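Stavex Hand Gripper, Villa series
Replacement pads and pin kit

Print this page | E-mail this page

PLEASE READ BEFORE ORDERING. Notice updated Monday, January 6, 2025.

Pad slip on the Villa hand gripper. We've had returns on this and have now seen it on our own bench, so the page has been redone. Old text said the ribbed pads were good for "any small object". Wrong, sorry. Taken out.

What happens: jaws close, grip feels fine at the handle, then the pad creeps along its seat as the load comes on. Object turns in the jaws or drops. Worst on hard glossy things with a curved side. Boxes with flat sides mostly ok. Two causes found so far, both in units sent out since May.

1. Pad adhesive not fully cured before packing. Pad looks seated but you can shift it with a thumb.

2. Pivot pin left under-tightened on one side. One jaw lags behind the other and the load goes on skew. Easy to miss becuase it still closes.
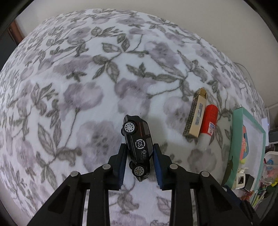
Check yours before next use. Open the jaws all the way, push each pad sideways with your thumb. Any movement at all, stop using it. Then close slowly on nothing and watch the tips. They should meet together. If one gets there first it's the pin fault.

Do not glue the pad back yourself. Superglue goes brittle and lets go all at once, we had a customer unit come back like that with the pad in a seperate bag. Do not swap pads left to right either, the backs are different.

Safety: keep fingers out from between the inner bars and outer arms while closing. A slipping pad makes people squeeze harder, and when the load goes the linkage snaps shut. One pinched finger reported, bruised, nothing broken. Not to be used for glass, blades, or anything held over a person until the new kit is fitted.

The fix: Plistus pad kit. Contains 2 ribbed pads, full set of pins, thread lock, instruction card. Pads now mechanically keyed as well as bonded so they can't walk. Test unit did 2,160 closes on the bench with no creep, then we stopped because we needed the bench back.

Fitting is a small screwdriver job. Let the bond stand overnight. Don't test it after an hour, several people have, and then you need another kit.

Free for any Villa bought since May, just send the order number. Older ones pay the normal kit price, they had the earlier adhesive and haven't shown the fault, but the keyed pads do fit.

Trilon users: different jaw, different pads, not affected. The kit will NOT fit. Please don't order it, we've had to send money back already.

Stock: kits going out in order of request. Whole-unit returns are slower, so ask for the kit first if you're happy fitting it.

Queries on the fault to Mervin Dhillon in service, best by e-mail. Say which side slipped and what you were picking up, it helps.

Contact us | Copyright Stavex 2025 | Back to top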